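3.2 Table covering and placement of items

Household tables are seldom bare, and a printed cloth changes how easily small items are found on it. We therefore compared plain and patterned coverings in the Kolev set, which holds 211 table layouts drawn up by Zdenka Stan. Each layout combines everyday goods of differing height, colour and finish. Items were set out by hand from a written plan, and the cloth was smoothed before each layout.

Two properties of the covering were recorded: the spacing of its pattern and the presence of a printed border. Borders matter where items are lined up near the far side of the table, as their bases may fall partly on the cloth's main colour and partly on the strip. Small pale items were treated as a separate class. Against thin white lines and white motifs, a white die offers little contrast apart from its pips, whereas a red canister is distinct at any position on the same cloth.

Figure 4 gives a layout on the green grid cloth. The bottle, the upturned bowl, the wrapped snack bar and the canister are near the far edge, and the die is well forward of them, left of centre.

Figure 4. Layout on patterned cloth with lettered border.
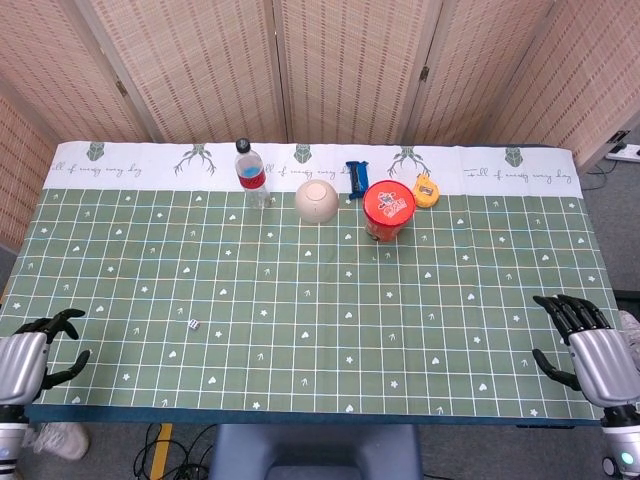
3.3 Scoring of layouts

Each layout was scored on a scale from 1 to 5 for the visual separation of items from the cloth.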